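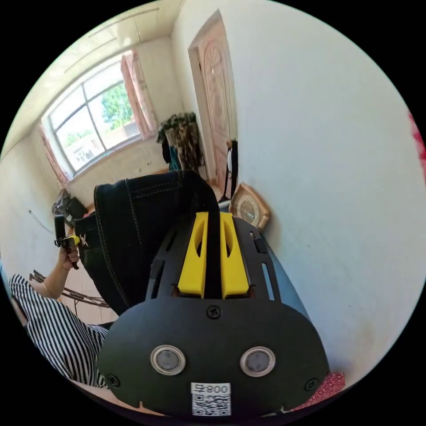

One reply to my last post wanted to know why I'd bother with two finger types at all when the Solis pads grip everything in the catalogue.

Fair question. The catalogue doesn't have denim in it. Thread on what I've got so far from the hand-held grippers, slotted fingers against solid pads.

1/ Job is garment folding. Jeans are the worst of it. Thick at the seams, heavy at the waistband, and a folded pair wants to bend over whatever you pick it up with.

2/ The yellow fingers with the long slot are the Murgate ones. They flex a bit more along their length than the solid Solis pads. On a single layer of cloth I can't tell the two apart.

3/ On a doubled waistband I can. The solid pads close on the outside layer and the inside one slides. Slotted fingers held both layers in 18 tries out of 18. Solid pads dropped the inner layer often enough that I stopped and changed the finger angle, so I won't give a number for those yet.

4/ Downside of the slots: belt loops. A loop gets into the slot and you have to wiggle it out. Same with drawstrings.

5/ Cameras. Running at 60 frames a second now. At the lower rate the fingertips smeared on fast grabs and tracking lost them. Files are bigger, obviously.

6/ Dark fabric close to the lens is still a problem. Exposure jumps when the jeans come up in front of a white wall. Locking it helped. If you're using the Qian controller, the lock is under the capture menu, not the camera menu, and it resets on restart.

7/ Total is 3,171 grasps logged across both finger sets. Fewer than 1,000 of those are denim, so treat the waistband result as early.

8/ Someone at Prallmont asked about wear. Slight polish on the inside faces of the slotted pair, no cracks. Solid pads look the same as when I opened the box.

9/ Next up is towels, then anything with a zip. I'll put the finger angles up once I've measured them properly - the ones I posted in November were off.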